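Subject: Re: [davar-timing] Split mats, gun time and the wave start
List: davar-timing
Date: October

On the list, the start crew wrote:

> We are down for two mats at the start and one at the finish, same as
> last year. Is there a reason we can't score age groups on gun time
> and skip the second start mat? The Verkar readers are a pain to sync
> and the finish order is what people look at anyway. Also, who decides
> the cutoff for the last wave? The race page says one thing and the
> pacer sheet says another.

Taking these in order.

1. Gun time for age groups

It can be done for the top overall places, and the Davar 10K already does it. It does not work for age groups with a wave start. The field limit is 1000 and the start chute on the river road is narrow. Last year the last runner in the first wave crossed the start 95 seconds after the gun. Any runner in the back half of that wave who was in the running for an age group place would have been scored more than a minute slow. Chip time it is, and chip time needs a start read we can trust.

The second start mat is a backup. It sits three yards past the first. On last year's file the primary mat missed 9 runners, and the backup caught all of them. Without it we would have been assigning gun time by hand to those 9 and then answering email for a week.

2. Reader sync

The Verkar units drift if they are set the night before and left off. Set them the morning of the race, both from the same handset, at 6:30 or later. After the sync, walk one test chip over each mat and compare the two logs. If the gap between mats is more than two seconds for a normal walk, sync again. Do not correct it afterward in the scoring software. The offset field in the software applies to the whole file, so it will also move the finish reads if they have been merged already.
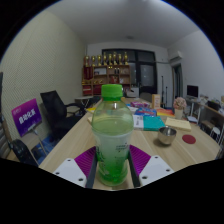 Batteries: the finish unit should go out with a full charge and a spare. The start units can share one spare, as they are only live for the first half hour. Label the cables this time. The antenna leads for the old mats and the new mats have the same plug but are not interchangeable, and the reader gives no error if you mix them. It just reads badly.

3. Cutoff

The race page has the right number. The course reopens to traffic 95 minutes after the last wave goes. The pacer sheet still has the figure from the Hutapea course, which was longer and had a different road permit. I will send a corrected sheet. Until then please do not hand out the old one.

For scoring, a runner who crosses after the cutoff still gets a time if the mat is live. They are not eligible for age group awards. The mat stays live until the sweep vehicle reaches the finish. That was the rule last year too, but it was not written down anywhere, and two different answers were given at the results table.

4. Bib ranges

First wave is bibs 1 to 500, second wave is 501 to 1000. Bibs are assigned by the finish time people enter on the form. Runners may drop back to the second wave but may not move up. When someone drops back, the scoring software handles it correctly as long as the wave filter is set to "first read after wave start" and not "bib range." This was set wrong at the Darby Relay, and 74 runners came out with negative splits at the first mat that were physically impossible. The fix took ten minutes. Finding it took most of the afternoon.

5. Start line reads before the gun

People stand on the mat. They always will. The filter should discard any read before the gun and keep the last read in the start window, which closes four minutes after each wave goes. Runners who cross back over the mat to hand off a jacket will be scored from the later read. We do not adjust those by hand.

If there are objections to any of this, please send them to the list before the end of the month, so they can go into the written plan.
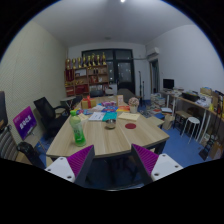

Darby Relay timing replied that the filter setting resets to bib range each time a new event is created from a template, so it has to be checked on the day even if it was right when the file was built, and asked whether four minutes is long enough for the second wave given how slowly the chute clears.

It is long enough on last year's numbers. The slowest start read in the second wave was under three minutes. I have no objection to making it five, provided the gap between waves stays at eight. Any longer and a late start read from the first wave gets close to the early crowd from the second.

The template problem is new to me. I will add a line to the race morning checklist, right after the sync test.

Mat layout drawing to follow.

Davar timing desk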